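Print this page
E-mail this page
Search reports Enter keyword Go

Tultance project: progress report to the Brundalholm fund
6th March
Prepared by Hnat Sydorenko

This has been our best stretch of work so far, and I'm really glad to be able to write it up. We set out to learn whether a gripper could pick up plain objects it had never met before, using only the view from its own wrist. 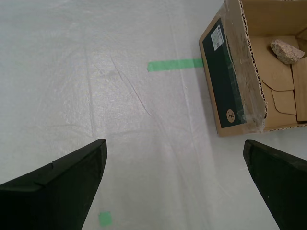
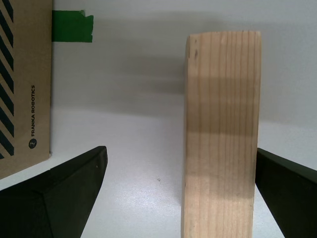 Since October we have recorded 542 pick attempts with the new method, and 511 of them ended in a clean lift. The old method, run on the same objects, managed far fewer, and it fell apart on anything narrow (we had half expected that, but the gap still surprised us!). The big change is that the arm now pauses with its fingers open and takes a second look before it closes. That short pause costs a little time on each pick and is well worth it.

Most of the misses came from glare on pale surfaces. Ostapchuk has a fix running on the Trultgate computer, and the early numbers look very good.

Next we want to grow the set to 2000 attempts and add 6 new kinds of object, mostly soft ones. Spending is on plan. We would like to move the unused travel money to storage, and a short request for that is attached.

E-mail this page | Print this page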